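Filed under: Equipment > Arms & Grippers > Used and Ex-Demo

Endale Tabletop Arm with Two-Finger Gripper

Sold by Biltport. Ex-demo stock, 2 available.
11 shares

The Endale is a single arm for bench work, sold with a parallel gripper, a wrist camera, a stop button and the cables. We have sold bench arms to machine shops for years and we like this one. We are also asked more and more whether it can put the dishes away, and the maker's leaflet does little to discourage the idea. It talks about "everyday help at home." Our answer is no, or at least not in any way you would want to pay for.

What it does well is repeat itself. Give it the same part in the same tray and it will move that part all afternoon. A kitchen never gives you the same tray. Cups get left on their sides, bowls get stacked with a spoon in them, and somebody moves the drying rack. Each of those is small for a person and a fresh problem for an arm.
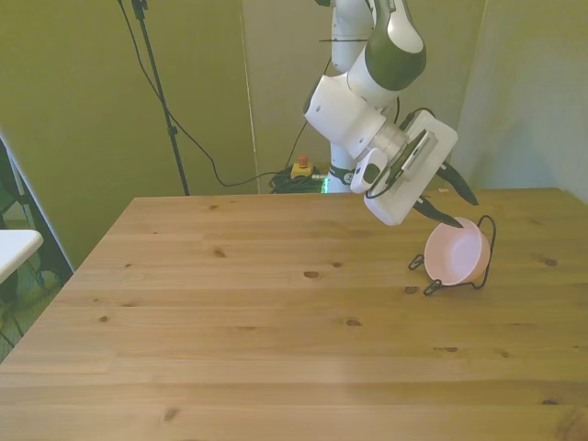 Endale arm at a small pink bowl in its wire stand.

Dishes in wire holders are a fair test of the claim. The grip has to land on a thin rim, and thin wire is hard for most depth cameras to pick up. Squeeze too little and the dish slips. Squeeze too much and a cheap plastic one bends. A buyer who runs a small café asked us for a number, so here is the one from our own bench: out of 25 tries at lifting a dish and setting it down upright, with the starting spot moved a little each time, the arm managed 11. A twelve-year-old would be bored by the third.

We could have raised that score by fixing the starting spot. Most sales videos do exactly that — and then speed up the playback.

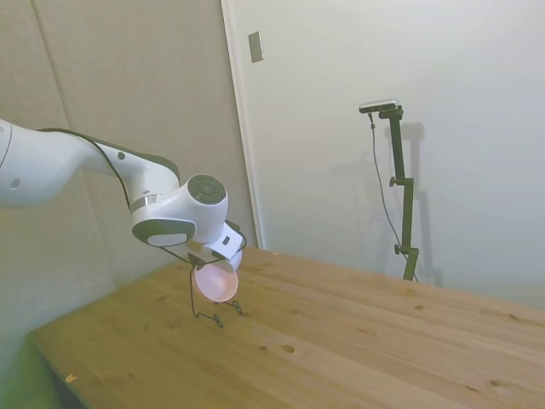 WHAT IT IS GOOD FOR

Loading and unloading a fixture. Moving samples between racks that are bolted down. Holding a part while a person works on it, provided you have done the safety assessment first. Teaching, too: students learn a lot from watching a gripper miss.

On a shop floor, the question is usually how much you are willing to fix in place. Every jig you add makes the arm look smarter. Husov, the planning software that ships with it, is decent at getting from one point to another without hitting the table, and poor at deciding what to do once a grasp has gone wrong. Skarkunier makes a third-party package that handles retries better, but it is a separate license and we don't support it.

WHAT IT IS NOT GOOD FOR

Laundry. Wet dishes. Anything soft, anything stacked, anything a child has touched since you last taught it the position. If you want a clean kitchen, buy a dishwasher and keep the change.

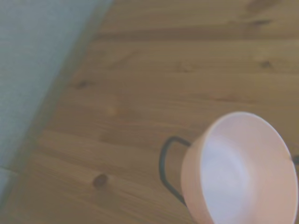

Tsegereda Kassa: I think you're being hard on it. We bought ours in October for the packing bench and it does sort cups into trays now, with the trays screwed down. Would I let it loose in my own kitchen? No. But two years ago it couldn't do the trays either, and your page reads as if nothing has moved.

Biltport: Fair point about the trays. Screwed down is the part we'd underline.

Price and terms

$2000 for the arm and gripper, ex-demo, light marks on the casing. Mounting plate extra. Husov license included for one machine. Returns accepted unused, buyer pays freight. Ask for Marama Nepia if you want to bring your own parts in and try them before you order — bring the awkward ones.

2 comments

Contact | Shipping | Terms of sale | © Biltport | Back to top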